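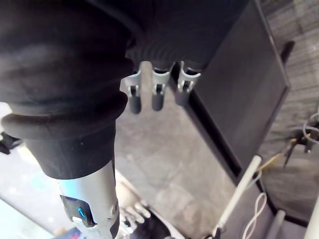 4.3 Remplacement des housses de bras et contrôle du poignet

Cette procédure s'applique aux cellules Datport à deux bras équipées de housses textiles noires à soufflet. Elle concerne la housse supérieure, le manchon droit et le manchon nervuré situé à la base de la main. Pour les housses Skirnley à fermeture latérale, se reporter à la section 4.4.

Périodicité : contrôle visuel toutes les 50 heures de fonctionnement, remplacement à 500 heures ou dès constat d'une déchirure.

Outillage : clé dynamométrique, tournevis isolé, chiffon non pelucheux, jeu de housses référence Urquijo 96.

ATTENTION : couper l'alimentation des deux bras et consigner le sectionneur avant toute intervention. Un bras hors tension n'est pas retenu par ses freins au niveau du poignet. Soutenir l'avant-bras pendant toute la dépose.

Dépose

1. Amener les deux bras en position de maintenance depuis le pupitre. Les mains doivent être dirigées vers le bas, doigts dégagés de tout panneau, montant ou support voisin.

2. Couper l'alimentation. Attendre l'extinction du voyant bleu de l'avant-bras. Si le voyant reste allumé au-delà de 19 secondes, rétablir l'alimentation, relever le code affiché au pupitre et consulter la section 7.

3. Repérer l'orientation de la couture par rapport à la vis d'articulation de l'avant-bras.

4. Desserrer le collier intérieur du soufflet, puis faire glisser le manchon droit vers la main jusqu'à découvrir la partie métallique sur toute sa longueur. Ne pas tirer sur l'ourlet.

5. Dégager la housse supérieure en la roulant sur elle-même.

Contrôle

6. Essuyer l'avant-bras. Vérifier l'absence de jeu à l'articulation et le serrage de la vis. Couple de serrage : voir la plaque de la cellule.

7. Manœuvrer chaque doigt à la main, sans forcer, sur toute sa course. Contrôler les axes et les embouts. Un embout fendu ou décollé se remplace par jeu complet.

8. Contrôler le cheminement des câbles autour du poste. Aucune boucle ne doit pénétrer dans le volume de travail des bras. Refixer les câbles libres sur le montant le plus proche.

Repose

9. Enfiler la housse neuve côté épaule en premier. Placer le soufflet au droit de l'articulation, sans torsion.

10. Rabattre le manchon droit. L'ourlet doit laisser apparaître le voyant et son logement. Un voyant masqué est un motif de refus au contrôle de mise en service.

11. Serrer le collier du soufflet. Quelques plis sont admis sur la partie haute ; le tissu ne doit être tendu dans aucune position du bras.

12. Retirer la consignation, rétablir l'alimentation et lancer le cycle lent. Surveiller le soufflet pendant deux cycles complets.

NOTE : après remplacement, remettre à zéro le compteur « housse » du bras concerné. Le compteur de l'autre bras est indépendant.

NOTE : les housses usagées se retournent à l'atelier de Fernelville dans leur sachet d'origine, étiquette de bras renseignée (G ou D).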